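Search news Enter keyword Go

Branmont gripper failure puts simulator tests in doubt

Plastbridge has halted trials of its two-finger gripper at the Branmont site after the arm closed too early, dropped its load and kept moving for four seconds with the stop button pressed.

No one was hurt. The company calls the May fault "a minor timing mismatch." That is a generous name for a stop button that didn't stop anything.

Managers had leaned on the record from Rukuvon, the simulator in which the gripper is trained: 465 runs in tiled virtual rooms without one late stop. Romain Hoarau, a maintenance technician at Branmont, was not impressed. "The simulator never had our wiring in it," he said. "So what did it pass, exactly?"

Project lead Ludivine Ferrand said the software has been patched and rerun 16 times, again in simulation. She would not say when the real arm was last tested – or whether it has been since the fault.
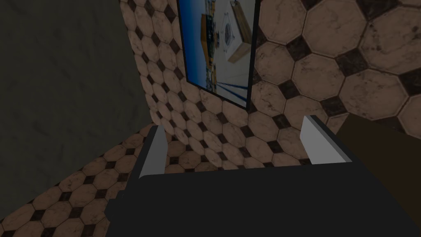

Plastbridge still expects to restart next month. It has not agreed to let an outside inspector watch.

Related items
Dwivedi delays warehouse arm again
Branmont night shift asks for fault logs

Contact the newsroom | © Branmont local news | Back to top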